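Inger、Hrefna，你们好！

又到交进度的时候了（今天2018/8/20，居然没拖！）。这阵子我们基本都泡在仿真里，用遥操作手柄一遍遍教机械臂抓盒子，我的拇指已经有点抗议了，不过进展比上次汇报时好看得多，先说好消息。

Drinine项目原定这一阶段录60条示范，目前录完并且检查过的有40条，剩下的都是高盒子那一组。矮盒子真的很顺，Ayane上手不到一个下午就比我录得还干净（有点不服气）。高盒子麻烦些，手柄稍微一抖，夹爪就会蹭到盒子侧面，所以我们把靠近那一段的速度调低了，宁可慢一点，也别把抖动一起教给模型。
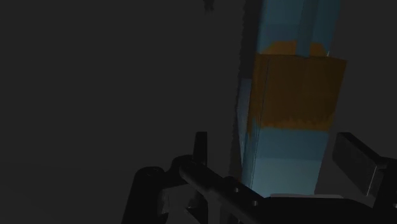
另外，手腕视角的画面延迟之前一直让人头疼，Hryhorii花了两天重写了传输那部分，现在操作起来跟手多了！代价是旧的录制格式不能直接用，早先有19条得转换一遍，脚本已经写好，正在跑。转换过的我会抽几条回放看看，夹爪开合的时间点对不上的就重录。

说说还没解决的。手把手拖动示教那条线这期几乎没动，Livwood实验室那台真机的力矩传感器还在等校准，Skarphéðinn在催，估计要到九月才能排上。如果再拖，我想先把这部分预算挪一点出来，再买一副手柄，这样两个人可以同时录。这件事需要你们点头，金额我写在附表里了。

下一步就是把高盒子录完，然后拿全部示范训练第一版策略，在仿真里先跑起来。结果好不好看我都会发给你们（失败的录像也发，挺有意思的）。

附表有看不明白的地方直接打电话给我就行，邮件我回得慢，抱歉啦！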